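4.3 What the purchase price leaves out

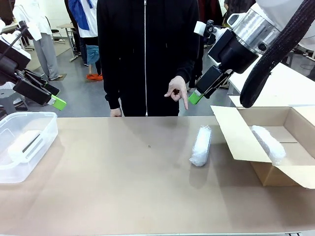 Figure 3. Two-arm packing cell with bubble-wrapped items, an open corrugated box and a clear plastic container. A person points toward the tabletop between the grippers.

Vendors quote a packing cell as a single line: arms, grippers, controller, delivery. We asked Skunico and Fitzgerald for quotes on a two-arm cell and both came back in that form. Neither listed the hours of the person who stands at the table. Figure 3 shows why we think that line belongs in the budget. The work involves wrapped goods of uneven shape and a box with flaps that fold outward, and there is a person at the bench.

The Handstead site gave us its planning sheet for the cell. It allowed 3 days for set-up and no staff time after that. The site's own work log records 18 days before the cell was left on the regular roster, and the log stops on a Friday with four items still open. We don't treat one site as proof of anything. We do think a buyer who copied the planning sheet would have asked for too little money.

Stivby's payback model, which two of our sites used, has a different problem. It compares the cell with a packer's full wage, as if the packer leaves when the cell arrives. At none of our sites did that happen in the first budget year. The wage stayed on the books and the lease payments were added to it. Once we put the wage back in, the payback period in the model had no end date at either site.

Fingertips, cable sleeves and other wearing parts are a smaller matter, but they were missing from every quote we read. Fitzgerald supplied a parts list in September when we asked a second time - without prices.

It may be that later cells will need less attention. The suppliers say so, and we have no data against it. We would still advise buyers to budget for a full-time attendant in year one, and to take that cost out only when their own logs support it.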